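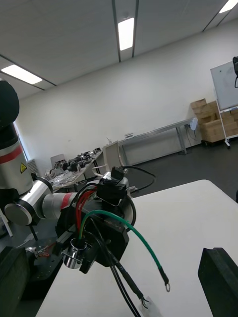 Driterent Trench Load Monitor, Model 542

The Model 542 measures side pressure on walls, shoring panels and temporary props during excavation and demolition work. It keeps a time-stamped record that can be handed to a site inspector, an insurer or an attorney without further processing.

Each base unit reads up to 7 load cells. Readings are stored every 94 seconds in normal use. When any cell passes its set limit, the unit switches to continuous recording and sounds the site alarm. The limit is set per cell by the competent person named on the excavation permit and can't be changed without that person's key.

Record keeping

Stored readings can be added to but not edited or deleted. Every key use, limit change, alarm and power loss is logged with the user's name. Exports are plain text files with a checksum on each page - the same format used by the Plirkunov gas monitor, so both logs can be filed together.

Employers remain responsible for daily inspections. The Model 542 does not replace a protective system, a written risk assessment or an engineer's design for temporary works.

Specifications

Load cells per base unit: 7
Reading interval: 94 seconds, continuous in alarm
Memory: 1064 hours of normal recording
Mounting: Ahonen rail or bolt plate
Power: site supply with internal battery backup
Keys supplied: two

Calibration

Cells are calibrated at our Brurbridge shop and shipped with individual certificates. Recalibrate every 12 months, or after any impact, wall movement or flooding. Units returned in June should be booked ahead - the shop closes for the last week of that month.

Ordering

Base unit, cells and rail are sold separately. Order cells by cable length. For quotes, contact Floarea Coman in sales. Questions on log retention and export go to Charoen Yensuk, technical support.

Page revised Thursday, February 20, 2025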